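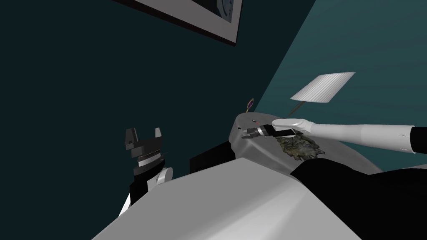

Picture Hanging and Framing: Your Questions
Updated in December
By the Ulwood Framing desk

What is a mount, and do I need one?
A mount (some customers call it a mat) is the border of card between the picture and the frame. It keeps the artwork from touching the glass, and it gives the eye some space before the frame begins. You don't have to have one, but most works on paper are better for it. A wide greyish-white mount inside a thin dark brown frame, hung on a dark teal wall, is the sort of pairing we suggest for a strong wall colour. Bright white can look harsh against a deep paint.

Is the mount card acid-free?
Yes. All our card is acid-free, including the backing. If you are reframing something old, ask us to replace the backing board as well as the mount.

Which frame colours do you stock?
The Liron range comes in black, dark brown, oak and off-white. The Bavon range is wider and comes in oak and walnut only. We can order other finishes, but these take longer and can't be returned.

My picture won't stay level. What can I do?
Use 2 hooks instead of one, set a hand's width apart, and hang the cord over both. Small felt pads on the lower corners also help, as they grip the wall a little. If the frame still tips to one side, check that the rings on the back are at the same height.

How high should I hang it?
We hang ours with the middle of the picture at eye level for a standing adult. Over a sofa or sideboard you can go lower. On a staircase, follow the slope of the stairs and measure up from each tread.

Can I hang a picture on freshly painted plaster?
Wait until the paint has fully hardened -- the tin will tell you how long. Dark colours mark easily, so wear clean gloves and don't lean the frame on the wall while you measure.

Do you use glass or acrylic?
Glass as standard. Acrylic is lighter and we recommend it for large frames, children's rooms and anything sent by post. Clean acrylic with a soft damp cloth and never with window spray.

Can you collect from my home?
We collect from addresses in Ulwood. Anything further out needs to come to the workshop or be sent by tracked post. Work worth more than 1,000 pounds has to be brought in by hand -- our insurance doesn't cover it in the post.

Do you sell the Kılıçarslan prints unframed?
Yes, rolled in a tube. The large sheets need to lie flat for a day or two before framing.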